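Can a machine do my chores yet?
Some of them, slowly. Vacuuming and mowing are fine. Folding laundry is still hard work for a robot.

What about packing and sorting?
Closer. Loremeo runs its packing jobs in simulation first - 600 tries cost nothing but computer time.

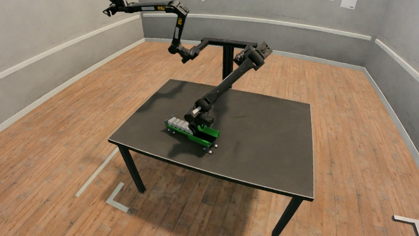
Simulated setup: two arms, one green tray, half filled.

Can I buy one for my shop?
Flaltach rents a two-arm station for 900 a month, setup not included. Gunther Wendt handles bookings, next openings in January.

Will it load a dishwasher?
No. Ask again in a year or two.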